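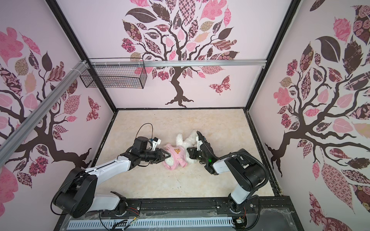

Moklow Laboratory, Bimanual Handling Group

Lemma Method: Set-up Guide for Users
Section 3. Preparing and recording a garment task on a soft toy

3.1 Purpose of this section

This section sets out how to prepare the two-arm cell for garment tasks and how to record trials that can be used with the Lemma method. Lemma learns from paired demonstrations in which one arm holds and the other arm steadies or pulls. The toy and its garment change shape each time they are touched, so the starting position has to be recorded with care. Users should have completed Section 2 (Arm homing and camera check) before they begin.

The procedure applies to both wallpapered cells. Patterned walls are part of the method: a policy trained only against plain walls tended to lose the outline of the toy when it was moved to another room. Wall panels must not be exchanged in the middle of a set.

3.2 Before you start

1. Confirm that the emergency stop is within reach of the person who will operate the arms.

2. Check that both arms are at rest and that their cables have enough slack to follow the wrists through a full turn.

3. Wipe the floor panel with a dry cloth. Remove loose fibres from the front rail and from the gripper fingers.

4. Look at the wrist camera view on the operator's screen. The fingertips should be visible when the gripper is open.

5. Open a new set in the Pavine recording software and enter the wallpaper code, the toy code and the garment code. Codes are listed on the inside cover of the cell logbook.

Caution: Keep hands, hair and sleeves out of the cell while the arms are powered. To move the toy by hand, pause the arms first and wait for the software to show "Held".

3.3 Placing the toy

6. Dress the toy fully. The garment should lie flat across the chest, with no fold trapped under a limb.

7. Lay the toy on its side in the middle of the floor panel, where both grippers can reach it. The limbs may fall as they will. Do not straighten them between trials, as the method depends on a natural spread of starting positions.

8. Close the cell log entry for the starting position before either arm is moved.

Note: Long ears and long fur are easily caught between the fingers. If fur is pinched together with the fabric, mark the trial "mixed grasp". Do not delete it. Mixed grasps are used to train the release step.

3.4 Recording a trial

9. Start the recording and bring the holding arm in from its own side. Close the gripper on the fabric near the chest, taking the cloth only.

10. Bring the second arm down with its fingers angled towards the toy. Place them near the head and shoulder and press lightly. The purpose of this contact is to stop the toy from turning when the fabric is pulled.

11. Pause for one second with both arms in contact. Lemma uses this pause to find the point at which the roles of the two arms are settled. Trials without a clear pause cannot be divided correctly.

12. Carry out the garment action given on the task card.

13. Open both grippers, raise the arms clear of the toy and stop the recording.

Caution: Never pull with both arms in opposite directions. The seams of the toy will fail before the software detects an overload.

3.5 Size of a set and expected results

A complete set consists of 26 trials by a single operator. In the May trial of the method, 174 demonstrations were accepted for training. The policy trained on these kept its hold on the fabric more reliably than the earlier Jutov policy, which treated the two arms as separate. The gain was greatest where the toy began on its side. It was small where the toy began face down, and users working on that case should not expect a marked difference.

Nine trials were left out of training because the pause in step 11 was missing. Operators are asked to review each recording before beginning the next.

3.6 Reporting faults

Faults in the arms or cameras should be entered in the cell logbook with the set number and the time of day. Questions on the method itself, including requests for new garment codes, should be sent to Shewit Adugna. Section 4 covers the transfer of completed sets to the training server.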